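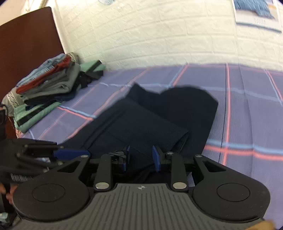 Ye-seo Yoo asked, in comments on the previous report, whether the night-time humidity readings from Rothe House could be relied on while so many residents were still drying clothes in their bedrooms. The question is a fair one and is dealt with under Monitoring. The remainder of this report follows the headings in the grant agreement.

Progress report: bedroom ventilation and damp, Saltemano residences
Period covered: January to June

Works

Replacement of the extract fans in Rothe House is finished. All 132 bedrooms now have a working fan with a humidity control, and the trickle vents have been cleared of paint. In the older wing the existing ducts were found to be narrower than shown on the drawings. Edura, the contractor, fitted reducing collars and retested the air flow on each branch. The top floor branches passed on the second test after a crushed length of flexible duct was cut out and replaced.

The communal drying room was due to open in March and opened in May. The delay arose from the electrical supply: the distribution board had no spare way for the dehumidifier and a new board had to be ordered. The room is open from 7 am to 10 pm. Use is heaviest in the evening and there is often a queue for hanging space.

Monitoring

Nomodau loggers record temperature and relative humidity at ten-minute intervals. They are fixed to the internal wall at head height, away from radiators and windows. Readings are downloaded monthly and checked for gaps before they are added to the main file.

On the point raised by Ye-seo Yoo, clothes drying does affect the results. Wet washing produces a sharp rise in humidity followed by a slow fall over several hours, and this can be told apart from the lower, steadier rise caused by a person sleeping in the room. Nights showing the first pattern have been marked in the data and will be reported separately. They have not been removed, as drying indoors is part of how the rooms are used and the fans must be able to cope with it.

Rooms on the north side remain more humid than those on the south side. The gap has narrowed since the fans were replaced, but the weather has also been warmer and the two effects cannot yet be separated. A finding on this will need a full heating season.

Mould inspections

Each bedroom was inspected at the start of the period and again in June. Regrowth was found in 6 rooms, all of them on outside corners behind wardrobes. The furniture in those rooms has been moved clear of the wall and the surfaces treated. They will be looked at again in September. One further complaint was traced to a leaking gutter joint and has been passed to general repairs.

Residents

The guidance sheet has been rewritten in plainer language. The earlier version told residents to "avoid moisture-generating activities", which several people reported they could not follow. The new one says where the drying room is, when it is open and how to tell if a fan is faulty.

Budget

Spending is within the approved total. The new distribution board cost £400 more than the sum allowed for electrical work, and this was met from contingency. No change to the grant is requested.

Next period

Edura will return in October to check the fan controls before the heating is turned on. Logging will continue without a break. We ask the funder to confirm that the final report may be submitted two months later than first agreed, so that the winter readings can be included.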